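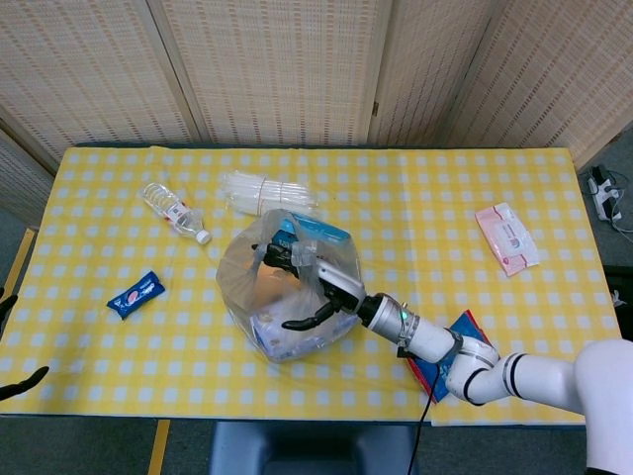 Packing table with yellow-and-white checkered cloth, carrier bag and groceries.

Konden Community Pantry – Packing Room Gallery
April 2018

The Konden Community Pantry prepares grocery bags for households in the Tagle and Lorari districts. The packing room, on the ground floor of the Zodham Building, was refitted last year and now serves 64 households each week. This page presents the room and its work to residents, donors and partner agencies.

The bags
Goods are packed in clear plastic so that the contents can be checked at the door without unpacking. Cartons stand upright near the top of the bag, with smaller packaged goods placed underneath. Flat packages are added last, along the side.

The table
Each packing table is covered with a cloth, which is changed at the end of the day. The yellow check was chosen by the pantry's coordinator, Laine Kalniņš, and has been kept for all tables in the room.

Drinks
Bottled water is supplied on request. Bottles are carried separately from the main bag – households collecting on foot may ask for delivery instead.

Donations
The pantry received 3,000 items during the winter collection and issued 424 bags over the same period. Sealed, labeled goods are accepted at the Zodham Building on weekday mornings. Glass jars and opened packages cannot be accepted. The next collection opens in July.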